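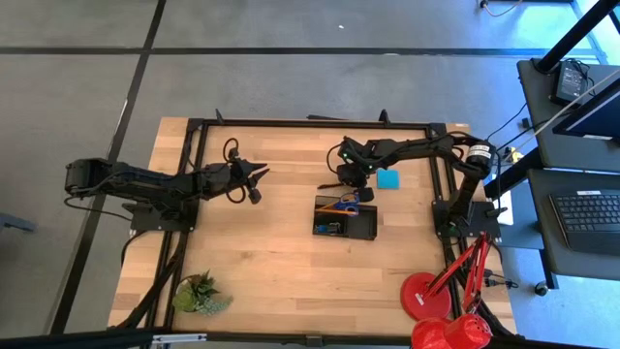 Kenna Laing has not sold a vacation since the middle of March, and she would like it known that she is busier than ever. Vadside, the travel agency she has run for years out of a former shoe store, now does most of its trade in the opposite direction: people call, she picks up, and together they take apart a trip they spent the winter putting together. I reached her by video on a weekday morning. The talk got around to tables, as it does when people have been home this long, and I admitted I had come to envy any work surface like that light butcher-block top, with its planks all running clean. Hers, she said, was under paper.

"It's all refund forms," Laing said. "I have a stack for the airlines, a stack for hotels, and a stack for people who want to know if I think August will be fine. I don't know if August will be fine. I sell bus tours."

The bus tours are, or were, the heart of the business. Her best seller ran to Husasden, a lakeside resort whose main attraction, by her own account, is that the bus stops there. This summer 702 people had paid deposits to go. She has spoken to most of them, several of them twice, and one man daily.

"He doesn't want his money back," she said. "He wants to discuss the seat. He had 3A. He'd like 3A whenever this is over, and he'd like it in writing. I gave it to him in writing. He called to say it had arrived."

Other customers are less attached. Refunds from the hotels can take up to 30 days, and Laing has found that people count every one of them. She doesn't blame them. A few have lost jobs and need the deposit for rent, and those she pays first, out of the agency's own account, before the hotel has sent her a cent.

How long can she do that?

"My accountant asked me the same thing, in a higher voice."

Her partner in the business, Donnie MacRitchie, joined us for a while, mainly to find out who she was talking to. He handles the drivers. Three of them are on unemployment and the fourth has taken up bread. MacRitchie thinks the first trips back will be short ones, by car, to places people used to drive past.

"Nobody's going to want a buffet," he said.

"They went for the buffet," Laing said.

"Well, they won't want it now."

She let that go. She had a call waiting, and she was fairly sure it was 3A. I asked whether she had anything booked herself.

"Two weeks in Portugal," she said. "I haven't canceled it yet. I can't get through to anybody."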